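Keeping two clocks honest

Software for learned manipulation spends most of its effort on time. At Flotildale, a small tooling firm, the current product is Lollel, a pipeline that turns hand-held gripper recordings into training data for control policies. An operator tidies or lays out a table with a gripper in each hand. The software has to recover where both grippers were and how far the fingers were open, and match that to what each camera saw.

Fiducial markers on the grippers give the pose estimator a known black-and-white pattern to look for. A wide-angle lens bends that pattern badly near the rim of its view, so Lollel fits the lens model before it tries to detect anything. Glass and blinds are a second problem. Reflections of ceiling lights drift across a partition as the hand moves, and the feature tracker will lock onto them if it is allowed to.

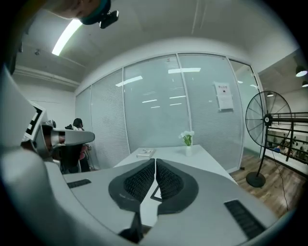 The tracker's first release handled this with a fixed brightness threshold, which threw away good corners along with the bad ones. Since May it has used a consistency check across 4 consecutive keyframes. Points that do not behave like part of a rigid room are down-weighted and dropped later if they fail again. The cost is a slower start, and the map takes longer to settle.

Synchronization gets its own module, called Darer. Each camera stamps its images with its own clock, and those clocks drift. Darer estimates the offset from motion alone, by comparing the angular velocity of each gripper as seen from two viewpoints. The acceptance limit is 45 milliseconds at the start of a recording. Anything over 50 at the end is rejected without review. 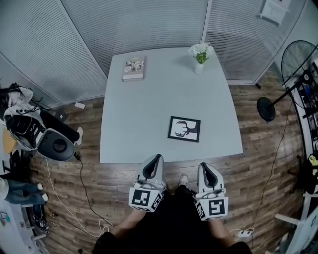
Occlusion is harder to repair. When a marker turns away from the head-level view, the estimator falls back on the gripper's own camera and widens its covariance. The planner downstream reads that figure and treats the segment as weak evidence. Earlier builds filled the gap by interpolation, and policies trained on the result reached for the near edge of a vase and closed early.

The regression suite, named Fankhauser after the street where the first office stood, replays 700 recordings against every change to the estimator. It reports pose error, dropped segments and finger-width error separately. A combined score was tried and removed, as it hid a finger-width fault behind an improvement in pose.

Work now centres on reporting failures while the operator is still at the table. A short tone for lost tracking is in testing, and the log format will change again before it ships.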